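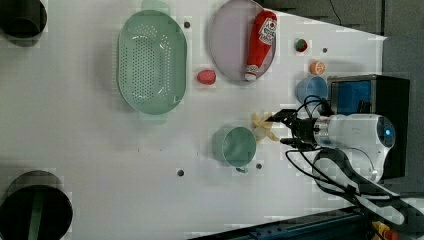
Colander

A colander is a bowl-shaped kitchen utensil with holes in it, used to drain liquid from food. It is most often used for pasta, boiled vegetables and washed fruit. The word comes from the Latin colare, meaning to strain, and related forms have been used in English since the late Middle Ages.

Share 14 Comments 3

Form

Most colanders are round, with a flat foot or three short legs that keep the food above the drained water. Oval models are made to fit narrow sinks, and some have arms that slide out to rest on the sides of the basin. Handles are usually placed in pairs at opposite ends, so that a full colander can be lifted level. Hole size varies. Large holes drain quickly but let through rice and small grains, which are better handled in a sieve.

A colander differs from a sieve mainly in its wall. The wall of a colander is stiff and has holes punched or molded into it, while a sieve has a bowl of woven mesh. The two words are often mixed up in everyday speech, and shops may sell either item as a strainer.

Materials

Early colanders were made of fired clay, and pierced pottery vessels are known from many ancient sites. Their purpose is not always clear – some were probably used in making cheese. Bronze examples survive from the Roman period, often with the holes laid out in patterns.

Enameled steel became common in home kitchens in the 19th century. It is easy to clean but chips when dropped, and the bare metal then rusts. Aluminum and stainless steel later took over much of its place. Plastic colanders are light and cheap and come in many colors, though thin ones can soften or warp under boiling water. Silicone models fold flat for storage.

Manufacture

Metal colanders are pressed from sheet and the holes are punched before or after shaping. Plastic ones are injection molded in one piece, with the holes formed by pins in the mold. The Qudah works, a small maker of enameled kitchenware, produced 845 colanders in its first year and 2000 in its second. Its designer, Afaf Abu Hammour, favored a wide rim that could be gripped with a folded cloth. The later Trendon model kept the rim and added a second ring of holes near the base.

Other uses

Colanders are used to steam food over a pot, to drain salted eggplant or cabbage, and to hold curds while whey runs off. Because the holes act as pinholes, a colander held in sunlight during a partial solar eclipse casts many small crescent images on the ground.

Share 14 Comments 3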